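Search tickets
Enter keyword or ticket no.

Mavurance Interiors Support
Wainwright apartment, library: concealed cove lighting flickers below 46%
Opened by: Dalia Erraji
Assigned to: Wendell Brannigan
Opened: Nov 8, 2021

Reported: cove strip above the plaster niche flickers when dimmed. Stable at full output. Sconces on the same wall plate are not affected.

Checked the driver behind the access panel. Output reads normal. Swapped the dimmer module with the one from the music room. Fault stayed with the cove. 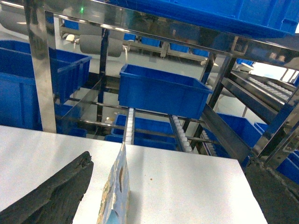

Load on the circuit is 16 watts after the June change to the shorter Pirnulov strip. Dimmer minimum is set for the original, longer run. Lowered the minimum load setting and re-ran the trim. Flicker now starts at 13%.

Tracey Naylor: Client wants the low setting for evenings. Can we go lower without opening the stucco?

Wendell Brannigan: Yes. Fit a bypass at the wall plate. No plaster work needed. Keep the existing brass cover.

Bypass fitted. No flicker at any level over 1,000 dimming cycles. Music room module returned to its own plate.

Status: Resolved

4 comments
2 shares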